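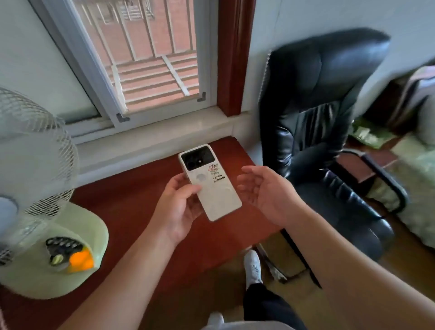
A smartphone in a printed case, held over a desk.

Sevness phone repair sessions to run until May

A monthly repair session for mobile phones and small household electricals will continue at Sevness Library until May, the town council said on January 10, 2019.

The sessions began last spring as a trial of two dates and have been held in the reading room ever since. Residents can bring in phones with worn batteries or blocked charging sockets, as well as lamps, radios and kettles. Advice is free and visitors pay only for parts.

Maysoun Hourani, who runs the library, said 29 people came to the December session, the busiest so far. "Most of them wanted a battery changed," she said. "We had to ask nine to come back because we ran out of time."

The council has put up to £1000 towards tools and a locked cupboard to keep them in. Parts will be ordered through Pralteo, a shop on Mill Street, which has agreed to hold common batteries in stock.

Phones should be backed up at home beforehand, and owners will be asked to sign a form before any case is opened. Tablets and laptops cannot be taken for now.

A similar session in Gorkari closed last year when its hall was sold. Residents there may use the Sevness one, but places must be booked at the library desk or by phone.

Contact the newsdesk | © Sevness Nuchit 2019. All rights reserved | Back to top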